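Lesezeit: 2 Minuten

Trilar Stehleuchte von Ibarra – Licht für lange Abende

Wer gerne liest, kennt das ja: Man sitzt gemütlich im Sessel, der Tee steht bereit, und dann fällt der eigene Schatten genau auf die Buchseite. Für solche Abende haben wir die Trilar ins Programm genommen, und wir freuen uns wirklich sehr darüber (unsere Kollegin Araceli Ponce hat lange genug darum gebeten!).

Der Schirm ist aus festem Leinen genäht und gibt ein weiches, warmes Licht, das nicht blendet und trotzdem bis in die Sofaecke reicht. Am Stab sitzt ein Drehdimmer, den man auch im Halbdunkel gut findet. Der Fuß ist mit fast 6 Kilo angenehm schwer, da darf auch einmal der Hund vorbeilaufen. Das Kabel ist mit Baumwolle umsponnen und lang genug, um hinter dem Regal zu verschwinden.

Geliefert wird die Leuchte in zwei Teilen, die Sie einfach zusammenschrauben. Werkzeug brauchen Sie keines. Das Leuchtmittel ist nicht dabei, wir beraten Sie aber gerne am Telefon, am liebsten übernimmt das Rupert Mayrhofer, der sich bei Lichtfarben viel Zeit nimmt.

Artikelnummer: 1091
Preis: 839 Euro, Versand inklusive

Ähnliche Artikel
Tischleuchte Trinby
Wandleuchte Ilgate
Ersatzschirm Trilar, Leinen natur

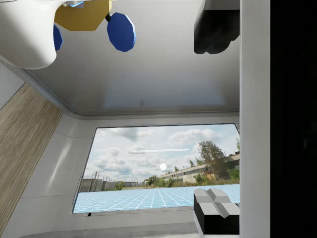

Den Ersatzschirm nähen wir übrigens auch in Ihrer Wunschfarbe, rechnen Sie dafür bitte mit sechs Wochen Lieferzeit.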